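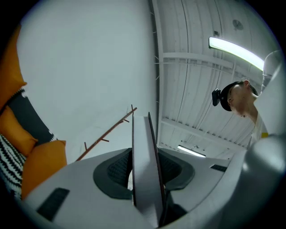
Andor Rácz holds that a policy can be no better than the clock it was trained on, and that most faults blamed on learning are faults of timing. The present chapter takes that remark as its starting point. It deals with the software that lies between a recorded demonstration and a training sample: time alignment, pose recovery, segmentation and rejection. The learning methods themselves are left to later chapters.

7.1 The recording as a set of streams

A demonstration made with hand-held grippers reaches the pipeline as several streams that share no common clock. Each gripper contributes a wide-angle video stream. A camera worn on the head contributes another, with a different lens and a different view of the work. In the Flindar toolchain, used for the worked problems in this book, every stream is written to its own file together with the local time of each frame. Nothing is merged at capture time. Merging is a lossy step and its parameters are often revised – a session recorded in August may be processed again months later with a better estimate of the clock offsets.

Let t denote the time on a chosen reference clock and s the time on the clock of one device. Over a short recording the two are related by

s = a t + b

where a is the rate ratio and b the offset. The offset is usually the larger source of error. The rate ratio departs from one by a very small amount and may be ignored for short episodes, but not for a long session treated as a single file.

Suppose that an offset of 50 ms is left uncorrected. A gripper moving at a moderate speed will then be paired with an image that shows it some centimetres from its true position. For free motion this may do little harm. For the moment at which the jaws close, the training pair states that the grip begins before or after contact, and the policy will learn to close in empty space. Section 7.4 gives a method for finding b from the video alone.

7.2 Pose from markers

The second task is to recover the position and orientation of each gripper. A flat marker with a known square pattern gives a full pose from a single view, but the estimate is poor when the marker is seen face on and fails when it is seen from the edge. Placing patterns on the faces of a cube removes much of the difficulty, as at least one face is turned towards the viewer over a wide range of wrist angles.

Two problems remain. When only one face is visible, two distinct orientations may explain the image almost equally well, and the estimate may jump between them from frame to frame. When several faces are visible, the faces must be solved together as one rigid body; averaging their separate poses gives a worse result than using the best face alone. The detector must also hold a separate table of marker identities for each cube, or the left and right tools will be exchanged. 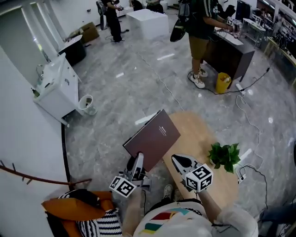 Figure 7.1 Two-handed work with a folder. Each gripper carries a marker cube.

Two-handed tasks add a constraint that is useful in checking. While both tools hold one rigid object without slip, the transform between them is fixed, and any change in the estimated transform is a direct measure of error. The check does not apply when only one tool has hold of the object.

7.3 Segmentation and rejection

A session is cut into episodes by rule. The Kosutell rule set, due to Sarla Srivastava and Narendra Dwivedi, opens an episode when either tool leaves its rest pose and closes it when both have been still for a set interval. Applied to the Fistley recordings, it produced 3,423 candidate episodes, of which 1,817 passed all later tests. Loss of marker tracking was the most common ground for rejection.

The reader should note that rejection is not neutral. Episodes with fast wrist motion fail more often, so the surviving set is slower than the work that was recorded. Problem 16 at the end of the chapter asks for an estimate of this bias.

Chapter 7: From Demonstration to Sample | © Joshi Technical Books | Corrections to the editorial office | Back to top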